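Bellen white laminate tabletops: frequently asked questions

Do I really need a special cleaner?

We doubt it. Every second bottle in the aisle says it's made for laminate, and we've yet to see one beat dish soap in warm water on a matte top. Wring the cloth out well, wipe, then go over it with a dry one. If you already own a spray you like, use it up.

The label says "stain-proof". Is it?

No. We took those words off our own tags in August. Turmeric, hair dye and permanent marker will all leave a colour behind if you give them the night. Tea and coffee usually lift, even the next morning. Be wary of anyone selling a white surface that promises more than that.

Why does my top look grey in one corner and white in another?

Mostly it's the light. A matte white finish takes on whatever is near it, so the end by the window and the end by the wall seldom agree. Before you send us a claim, turn the top around and look again at the same time of day. If the grey patch stays on the same side of the room, the top is fine.

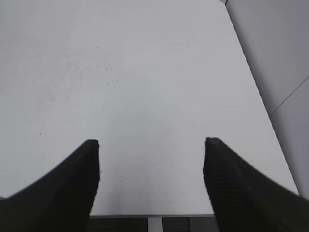 If the patch moves with the top, that's another matter, and we'd like to hear from you. Have the batch number handy. It's stamped on the underside, and batch 343 did have an uneven finish that we replaced at no charge.

Will a melamine sponge take out scuffs?

It will, and it'll take some of the matte with them. You end up with a shiny spot that catches your eye more than the scuff did. Try a soft eraser first.

Can I put a hot pot on it?

People tell us they've done it for years. We still say use a trivet. The warranty doesn't cover scorch marks or lifted edges.

Is the Tunska finish worth the extra $40?

For a desk, probably not. It hides fingerprints a little better than the standard one. For a kitchen table with kids at it, maybe. Ask for a sample and put your own greasy thumb on it before you pay.

Do the Trasus legs fit?

Yes, on any top up to 1191 mm long. Longer tops need the Bonsu centre rail as well. All four legs use the same screws, and the holes are pre-drilled.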